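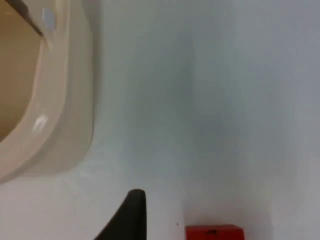

What do you do with a big plastic tub once the thing you bought it for is over?
Keep it one season, and if it hasn't come out by December, pass it on to somebody with a garden or a baby.

Hi, Thoa Nghiêm here again, with another little gallery from the great Brirngate clear-out! I've been going through the apartment one surface at a time, and this round was all about the white table (my favorite spot in the whole place, and the one that collects the most junk). I swear it had 1,001 things on it over the summer – mail, seed packets, half a jigsaw, the good scissors I'd already replaced. It took me almost 4 hours to get through it, with a long break for noodles.

The cream plastic piece got to stay out while I made up my mind. I love that fat rounded rim, and the tan inside goes so nicely with the pale gray back there. My sister thinks I'm nuts for getting sentimental over plastic. She may have a point, but she also owns 12 butter dishes.

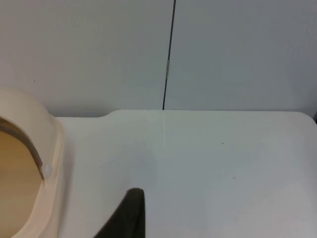 Cream rim, tan inside, white tabletop, plain gray wall.

I keep thinking I should hang something on that wall, then I sit down with my coffee and like it just the way it is. My friend Từ wants to lend me 2 prints from her Koluslow trip, so we'll see!

Next up is the hall closet, and I'm already dreading the boots.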